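Hallmont Community Health Centre
Respiratory Illness Testing and Outreach
Progress report to the Scanlon Fund, 15 July 2023

Prepared by Ravinder Lavoie, program coordinator

Testing

Since the last report the centre has collected 3,361 swabs for COVID-19, influenza and RSV. Most came through the walk-in clinic on the ground floor. The rest were collected at the Pavora seniors' residence and from home visits in the Hoton area, where the bus no longer runs on weekends and people had stopped coming in.

Results are reaching patients by text or phone call the day after collection in most cases. The exception was the stretch when the courier changed its pickup time without telling the front desk. Natalia Barajas has arranged a later pickup and the delay has cleared.

We did not meet the target for home visits. One of the two visiting nurses left and the position took longer to fill than planned. Fidelina Tello started in it this month and is rebooking the households that were missed, beginning with those on oxygen.
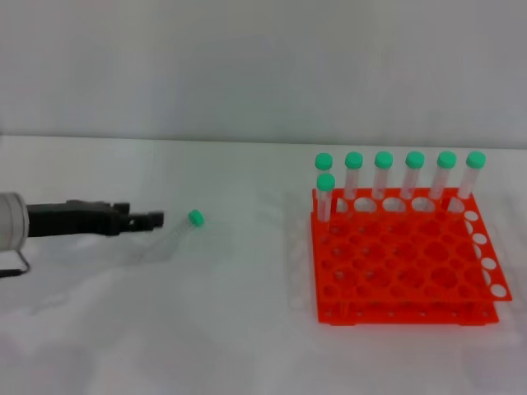 Sample handling remains the part of the program with the most small problems. Labels printed on the old stock lift at the corners when they come out of the fridge, and the lab sent back several samples it could not match to a requisition. We have changed label suppliers. Racks are now required at every collection point, including home visits, as a tube on a bare tabletop can end up on its side like the one in the photo. Zyanya Tlapale has rewritten the handling sheet and gone through it with staff on both shifts.

Vaccination

The spring booster clinics are finished. Pavora had two sessions, one for residents and one for staff and family. Uptake among residents was good. Staff uptake was lower than we wanted, and those we spoke to mostly said the session fell in the middle of their shift. The fall session will be held at shift change.

Outreach

We printed 1,000 fact sheets in English, French, Spanish and Punjabi. The Punjabi version had an error in the clinic hours and was reprinted at the printer's cost. A further 100 large-print copies went to the residence. Fulgencio Sandoval spoke at the library and at the food bank, where the questions were mainly about how long to stay home and whether expired rapid tests can still be used.

Budget

Spending is under plan on wages, owing to the vacant nursing position, and over plan on courier and printing. We ask the Fund's permission to move part of the unspent wages to cover the courier line. A one-page request is attached.

Next period

Fall clinic dates will be confirmed with Pavora by the end of August. The second fridge is on order. Home visits should be back to the planned schedule once Fidelina has finished her orientation.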